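Clumthorpe sets equipment budget for second robot workstation

News

Clumthorpe Textile Services has approved the equipment plan for the next stage of its automation programme, which covers the handling and folding of small cloth items. The plan provides for a second two-armed workstation, spare hands and a longer support contract with the supplier, Vorham.

The decision follows a review led by Siobhán Lynch, Head of Equipment Planning. Her report lists 107 separate items, from grippers and cabling to tables and floor protection, and gives each one an expected working life and a replacement cost. Fingers and wrist parts are treated as consumables for the first time and will have their own budget line.

Cloth handling with a two-armed robot. 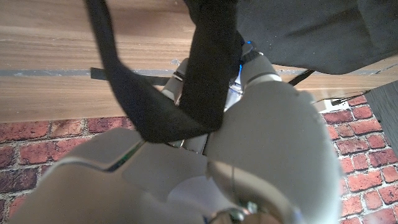
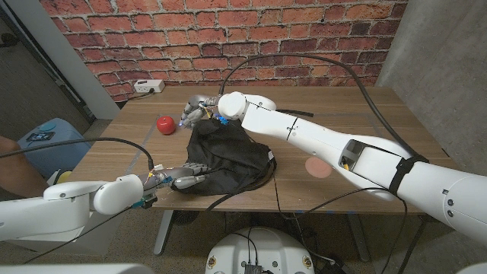
Under the plan, almost 50 per cent of the first year's spending will go on maintenance, training and spare parts. Earlier proposals had placed most of the money in the purchase itself. The report advises against this, noting that dark and soft fabrics remain among the harder materials to handle and that hands should be chosen after trials with the customer's own goods.

Suppliers will be asked to complete a trial of 500 handling cycles before any order is confirmed. Quotations must remain valid for seven months and must show delivery, installation and software charges separately.

"We want to know the full cost of running a workstation before we commit to another one," Ms Lynch said. "The purchase price is only the first figure we look at."

Jytte Snorradóttir, Technical Adviser, will oversee the trials and report to the management board in April. Enquiries from suppliers should be sent in writing to the Equipment Planning Office at Clumthorpe.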